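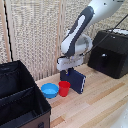
Two small containers on the table, with the dark blue block standing behind them.

So I finally made it to the Grerkport coin fair! I've been saying I'd go for years and something always came up, but this time I booked the train before I could talk myself out of it.

The hall is bigger than it looks from the street. I paid my three dollars at the door, got a paper wristband and a floor plan I never once managed to hold the right way up, and went straight for the medieval tables along the back wall. Hammered silver is my weakness (regular readers know, sorry). Triin Dzene had a tray of Irish and Scottish pennies that I must have gone back to four times. She lets you handle things, which I love, and she'll tell you straight out when a coin has been cleaned too hard. I came close to buying an Alexander III long cross with a lovely sharp portrait, but there was a crack running in from the edge and I kept picturing it snapping in my fingers.

Lunch was a cheese roll eaten standing up. The line was awful, go before noon if you can.

In the afternoon I sat in on Žydrūnas Koppel's talk about the Clesen hoard, which I knew almost nothing about. It was 3,291 coins in a cooking pot, mostly cut halves and farthings, found by a man digging a drain! He passed around photos of the clumps before they were separated and they looked like something off a beach. Questions ran long, mostly thanks to one gentleman with strong views on moneyers, and I slipped out before the end to catch the Popescu table before they packed up.

Glad I did. I came home with a little Hungarian denar, off center and a bit dark on the reverse, but the Madonna's face is all there. It was marked at $30 and Meriem Bensaid let me have it for $26 with a flip thrown in. I also picked up a beat-up copy of an old auction catalog with somebody's pencil notes all down the margins, and I've spent more time on those than on the coin so far.

The one thing I'd grumble about is the light. By the windows it's fine, but at the back you really want your own lamp, and my loupe was no help at all. Danica Bošković, who runs the door, told me they're hoping for the bigger room next September. I've already put it on the calendar.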